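Storing caps so the crown keeps its shape

Consuelo Bravo has run the accessories store at Omerović, a costume hire business, for 6 years. The stock list stands at 200 pieces of headwear, most of it caps. We spoke on 6/26/19 about how they are kept between hires.

Her first point concerned the brim. "People pick a cap up by the crown and pinch the front panel," she said. "Hold it by the brim. The brim has a stiffener in it and the panel often has very little." Embroidered fronts get the same treatment, as a fold through the stitching is hard to steam out.

Suede and suede-like finishes are brushed dry, in one direction, before they go back on the shelf. Cotton caps may be sponged. Flat caps are stored flat with the top upwards and nothing on them.

On stands, Bravo prefers open wire to solid blocks. "Air gets to the sweatband. A block holds the shape better but it keeps the damp in." She limits a stand to one cap at a time. Clear bags are used for pale fabrics, which mark easily, and are left unsealed.

Muthu Chowdary, who handles returns, sorts on a bare-topped table and keeps caps apart from small props until each has been checked off. "Bagged props can wait," he said. "The caps should be looked at first."

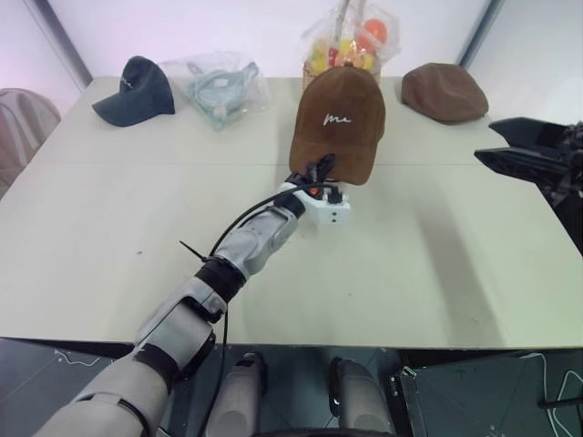
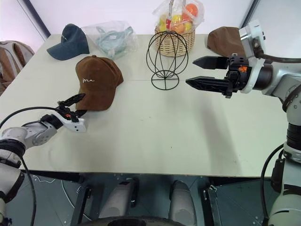

Can a baseball cap be stored with one half of the crown pushed into the other?

Bravo advises against it for anything longer than a day's transport. The crease settles into the front panels, and steaming only removes part of it.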